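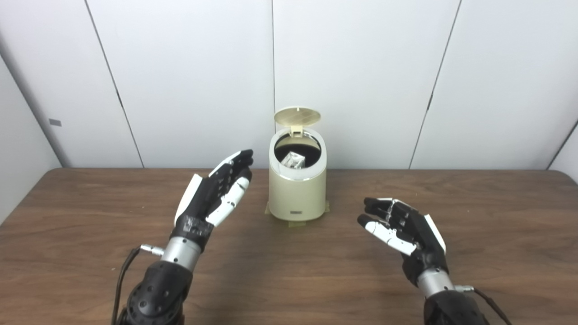
A small flip-lid bin with clear plastic inside.

Changes to Household Waste Collection in Ruldale

Beginning in October, the Ruldale Office of Public Works will move household trash collection to a new schedule. The change affects 219 addresses in the Skilden and Akande neighborhoods. Residents on other routes will keep their present collection day.

Carts should be placed at the curb by 5 a.m. and returned to the property by evening. Clear plastic packaging is accepted with recycling when it is empty and clean. Plastic film and bags must be taken to the drop-off station on Trirkdale Road, open daily until 4 p.m.
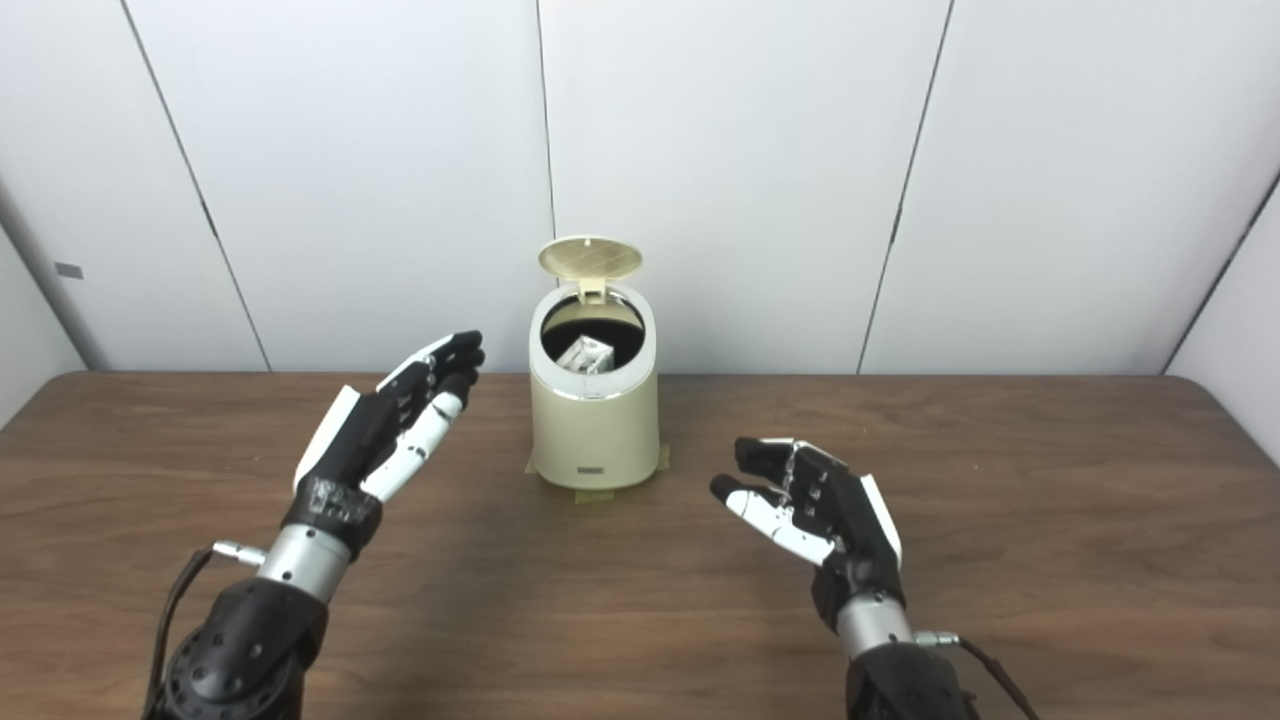
Ariel Ocampo asked at the last public meeting whether households that share a driveway could continue to share a cart, and said that the earlier hour would be hard on people who work nights. Shared carts remain permitted. Residents unable to meet the morning hour may apply for evening placement at the Public Works counter. Applications are answered within five business days, and approved households receive a sticker for the cart lid.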